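Chapter 6
Paper: A Sheet Full of Fibres

In this chapter you will
— find out what holds a sheet of paper together
— learn to find the grain of a sheet without any special tools
— compare paper, card and board by weight
— explain what happens to the fibres along a crease
— make and test your own recycled sheets

Key words: cellulose, fibre, pulp, grain, sizing, filler, grammage, crease, score

Pick up the nearest piece of paper and tear a strip off it. Go on, an old worksheet will do! Now hold the torn edge up to a window and look closely. You should see a fringe of tiny hairs sticking out all along the tear. Those hairs are plant fibres, and everything we do in this chapter comes back to them: why newspaper goes limp in the rain, why a cereal box stands up by itself, why one sheet folds crisply and the next one cracks.

People in China were making paper 2000 years ago from bark, hemp and old rags, and the basic recipe has hardly changed. You take plant material, break it down until the fibres come apart, stir them into a great deal of water, and catch them on a screen. The water drains away and the fibres settle into a mat. Press it, dry it, and you have a sheet. It's a wonderfully simple idea, and you can do it in a classroom with a blender and a bit of flyscreen (Activity 6.4, and yes, it gets messy).

What holds it together?

Most people guess glue. It's a good guess, but a plain sheet of paper can hold together with no glue in it at all. Plant fibres are made mostly of cellulose, a long chain molecule with a strong attraction to water and to other cellulose. While the mat is wet, water sits between the fibres. As it dries, the fibres are drawn closer and closer until they touch, and the cellulose in one fibre forms hydrogen bonds with the cellulose in its neighbour. Each bond is weak. There are an enormous number of them, though, and together they are strong enough to carry your groceries home.

Add water again and it works its way back in between the fibres and breaks those bonds. That's why wet paper falls apart, and it's also why paper can be recycled so easily. Mills slow the process down by adding sizing, a substance that makes the fibres less thirsty. Blotting paper has very little sizing. Writing paper has more, so your ink stays where you put it instead of spreading out into a fuzzy blob.

Which way does the grain run?

Wood has a grain, and so does paper made on a machine. The pulp is poured onto a moving mesh belt, and as it travels many of the fibres swing around to point the way the belt is going, a little like logs floating down a river. The direction they line up in is called the grain direction.

You can feel it. Bend a sheet gently, lengthwise first and then across, without creasing it. One way will push back at you more than the other. The easier bend is the one where the fold line runs along the grain. Try it with a few kinds of paper and keep a note of your results. Thick card shows the difference best, so start there if your fingers aren't sure.

Grain matters enormously to anyone who makes things from paper. Bookbinders like the grain to run parallel to the spine, so that the pages turn easily and lie flat. Box makers plan their whole layout around it. When we visited the Gimstead mill, on the Lloyd River, to prepare this chapter, the finishing room was wrapping card in stacks of 1000 sheets, and every stack had a small arrow on the label showing which way the grain ran.

How heavy is a sheet?

Paper is sold by its grammage, the mass in grams of one square metre. Ordinary copy paper is usually 80 grams per square metre, written 80 gsm. Tissue is far lighter. The Gimstead card was 335 gsm, stiff enough to make a good book cover, and it has to be scored before it will fold neatly. Scoring presses a groove into the card so that the fibres know where to bend. Skip that step and the outer surface may split, leaving a ragged white line in the colour of your nice cover.

Worked calculation
A poster measures 0.5 m by 0.4 m and is printed on 335 gsm card. What is its mass?
Area = 0.5 × 0.4 = 0.2 square metres
Mass = 0.2 × 335 = 67 grams
A parcel of 3000 of these posters would have a mass of 201 kilograms, so you'll want a trolley.

What happens in a fold?

Folding looks gentle, but at the scale of a fibre it's quite a dramatic event. The paper on the outside of the fold is stretched and the paper on the inside is squashed. Some bonds let go, some fibres buckle, and a few may break. When you open the sheet again those changes stay behind, and the paper remembers the line. We call that line a crease — and once it's there, the sheet will always bend there more willingly than anywhere else.

Origami depends on this memory. Papers made for folding are usually thin, with fibres strong enough to take several creases meeting at one point. The points of a model are the hardest test, as many layers pile up in a very small space. Look at how the light changes from one face to the next on a folded model, too. A single colour of paper can show up as several shades, simply by facing different ways. 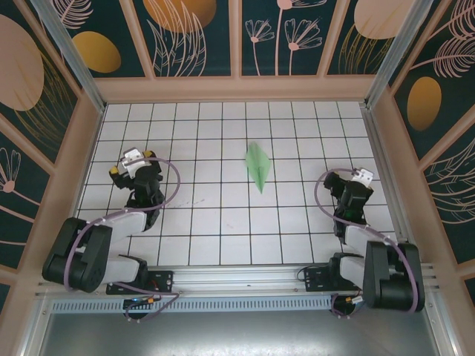
Photo: Clirix Education / Trerum Picture Library

Figure 6.1 An origami bird in pale green paper. Which faces look lightest? Fold a model of your own from one plain sheet, turn it slowly beside a window, and sketch it in two positions before you start Section 6.1.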